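4. Small wind-up toys as add-on gifts: what buyers said

4.1 Sample and setting

Shop intercepts at two sellers in Pludwood, the Kurkora gift store and the toy counter at Mạc. Both carry the Kanuretti line of tin and plastic wind-ups (frog, hopping bear, the little train, plus whatever is in season). Short paper form, one side of a sheet, filled in by the buyer at the register or on the bench near the door. 146 forms came back. Seven had the second half blank and were dropped, so 139 go into everything below. No forms by mail, no online ones. We had planned a third shop but the owner changed his mind in August, and by then it was too late to find another.

Buyers only, never the person getting the gift. That is a real limit and section 6 comes back to it. A grandmother's idea of what a six-year-old likes is still her idea. For our purpose – why a small toy gets added to a bigger gift – the buyer is the right person to ask, but the results should not be read as saying anything about play.

Coding was done by Nga Khúc and checked on a second pass a week later. Where an open answer could go in two groups it went in the first one the buyer mentioned. "Cute, and cheap" is coded as looks. "Cheap, and cute" as price. Crude, but it kept the passes consistent.

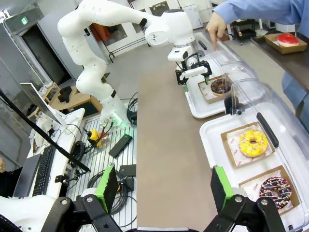
Why was price not asked as a separate question?

Shop staff told us that buyers at the register get uneasy about naming a dollar amount with people waiting behind them, so price was left to come up in the open answers, and it did, often.

4.2 Reasons for adding a small toy

The biggest single group, 49 buyers, said the toy was to fill out a basket, bag or stocking that looked thin. We expected this one but not that high. Typical wording: "needed something else in there," "the box looked empty." For these buyers the type of toy hardly mattered. Several picked whatever was closest to hand and one wrote "the green one" with no further detail.

Next came the toy as a tie-on. Any wind-up with a loop or ring at the top was bought to go on the outside of a wrapped present, in place of a bow or along with it. The frog has a loop. The bear does not, and staff at Kurkora said they get asked for string to fix this. We did not have a box on the form for tie-on use, it came entirely out of the open answers, so the true share may well be higher than what we recorded.

Then a looser group: the toy as a joke for an adult. Office gift swaps, a brother in college, a retirement card. Here sound and movement counted for a lot. These buyers had nearly always tried the toy in the shop first, wound it up, let it run on the counter. Mac staff keep an open sample of each for that reason. Kurkora keeps them all sealed, and its joke-gift group is much smaller. Could be the samples, could be the customers. Two shops are not enough to tell.

Some 18 forms gave no reason we could use ("why not", a smiley, a shopping list). Kept in the total, left out of the reason groups.
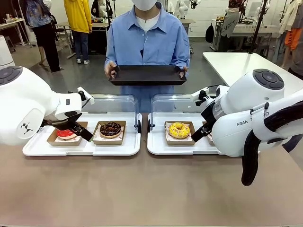 4.3 Packaging and the closed box problem

Kanuretti changed from hang cards to closed boxes partway through the study. New boxes reached both shops on 13/10/2020, which splits the forms into a before and an after. Not planned. We use it with care, the after period also runs closer to the holidays and buying is different then anyway.

With the hang card the key sticks out and the buyer can see it is a wind-up. With the closed box it is a drawing on the lid. After the change, staff at both counters reported more people asking whether batteries were included. There are no batteries. The word "wind-up" is printed on the back, small type, under the age warning. On the forms the change shows up as fewer answers about movement and more about color, which is about what you would expect if color is all a person can judge from the lid.

Basket fillers did not seem to mind either way. A box stacks and stands up straight in a basket, a hang card flops over and has to be propped. Two buyers said so directly. Tie-on buyers minded a lot, since the loop is folded inside and you have to open the box to find out there is one. A few did open it, right there at the register, and asked the clerk to throw the box away.

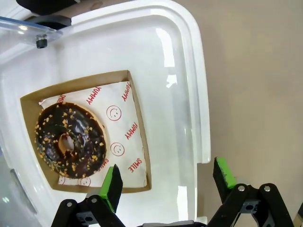
The staff view was mixed too. Boxes are faster to price and to count at closing, and fewer keys get lost. On the other hand the hang cards had been on a rack by the register where people reached for them while waiting, and the boxes do not fit the rack. At Mạc they were moved to a low shelf by the door. At Kurkora they ended up behind the counter for two weeks and then on a side table. Any drop in add-on sales after the change may be down to that move alone, and we have no way of pulling the two apart with these data.

4.4 Age of the child

Asked as an open blank, which was a mistake. Answers ran from a plain number to "little" to "baby and her cousin." Grouped by hand into under three, three to seven, older, adult. The under three group is worth a note because the toys are marked three and up. Buyers in that group mostly wrote that a parent would wind it and the child would only watch. Whether that is how it goes at home we cant say.
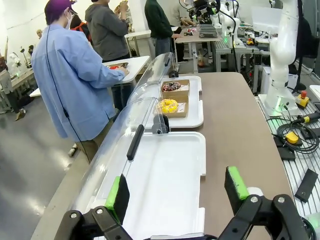
Figure 1. Boxed donuts on a white tray, second tray nearer on the same table.

For three to seven, durability came up more then in any other group, almost always as a past complaint: overwound spring, lost key, a foot snapped off. None of these buyers had been put off by it. They were buying another. The older group was too small to split further and is folded in with adult for the tables in section 5, where shop and packaging period are taken together.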